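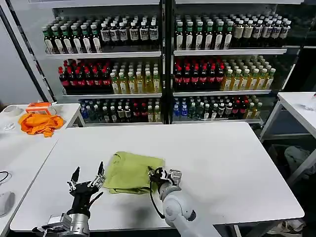
Review: Westerberg Folding Package for Two-Arm Robots

By Frøydis Rønning
July 2023
169 shares | 50 comments

The Westerberg package was evaluated by Parwood over 600 folding cycles. Folding quality was acceptable on cotton cloths and small garments. The principal finding concerns a grip release fault.

On repeated occasions a hand continued to hold the fabric after the controller had reported it open. The opposite arm then began its pull, and the cloth was drawn tight between the two.
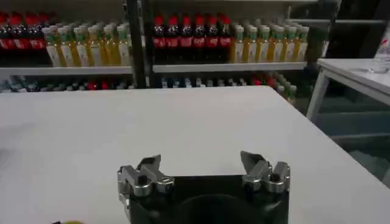
No alarm was raised in any of these cases. The operator was required to use the stop button, and the manual does not state who may approach the table afterward. Signe Midtbø, who supervised the trial, considers this omission as serious as the fault itself.

A software update supplied in February reduced the frequency of the fault but did not remove it.

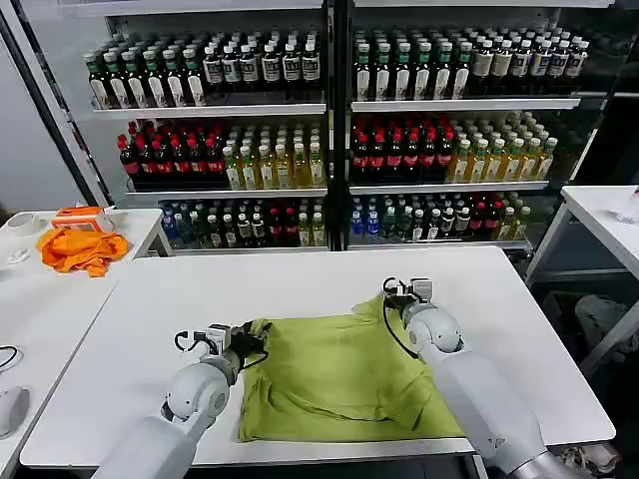 Garment held by both grippers at the worktable.

The package is not recommended for unattended use. Supervised use is acceptable with the pull force set to its lowest value.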